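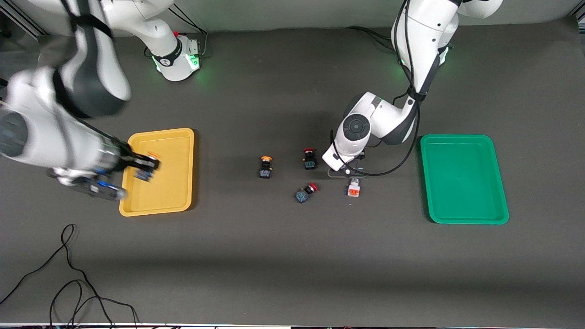
4. The late slot and its audience

4.1 Who stays for the second film

The Codlow open-air programme runs a double bill on each of its nights, with a crowd-pleaser at dusk and something more demanding after it. The published programme calls this arrangement "a conversation between two films". On the evidence of our observations it is a conversation during which a large part of the audience goes to fetch the car.

The courtyard holds 720 people in its full layout and 300 when the side benches are roped off for wind. We treat these as different venues. In the full layout, people who leave at the interval have to pass in front of a great many others, and seem to find this embarrassing enough to delay it. In the small layout there is a side gate next to every block of seats, and a person can be on the street before the director has finished thanking the sponsors. Earlier work on festival attendance (Srivastava, on indoor houses) explains early departure mainly by taste. We don't dispute that taste plays a part, but we would like to put in a word for gates.

Blankets complicate matters. Festival staff hand out 50 of them at the main entrance, and the holders of blankets behave like a separate population. They sit through introductions, subtitles, a reel change and, on one night in May, a light drizzle that cleared the rows on either side. Lucero's field notes for that evening describe the film as "long" and the blanket as "excellent", and we have found no better summary of the effect.

4.2 What people said they had seen

Exit interviews were carried out at the lower gate by Sarita Tyagi and, on the nights she was running the other strand of the study, by Ignacio Lucero. Each interview began with the same open request to say what the evening had been like. We had expected answers about the films. Most people began with the chairs. The chairs, supplied by Clandetti under a hire agreement that predates the present festival management, are a folding model with a bar across the back at precisely the wrong height, and they came up in talk about Balkan documentaries, restored comedies and a silent feature with live accordion.

When the talk did turn to the programme, respondents were generous and vague. The word "atmospheric" was used of every title in the late slot. Pressed for more, people tended to describe the weather, the bats, or the moment when the projection beam caught the smoke from the grill. A smaller group could discuss the late film in detail and wished to do so for some time. These respondents usually asked whether the director would be at the bar. Interviewers were told to say they didn't know, a policy that was kept even when the director was standing behind them.

The 868 usable responses were coded twice. Disagreement between coders was concentrated in a single category, "enjoyed film", where one coder accepted "it was nice to be out" and the other did not. We kept the stricter reading. Readers who prefer the kinder one should add it back to the totals for the late slot, where it makes a large difference, and to those for the early slot, where it makes very little.

Figure 3. Green plastic tray with two small white, orange and metallic fittings inside; two black gripper fingers at the lower edge. 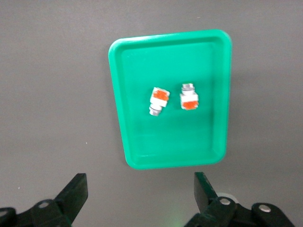
4.3 Limits of the gate method

Interviewing at a gate favours people who leave by it. Those who went out through the café were missed altogether, and they may well have been the happier half. The Nesik shuttle was a further nuisance, as it left ten minutes before the end of the late film and took its passengers with it whatever they thought of the third act. We have marked shuttle users separately in the tables and have not counted their departure as a judgement.

The two layouts were never used on the same night, so the comparison in 4.1 rests on different films shown in different weather. The organisers declined our request to rope off the benches on a calm evening.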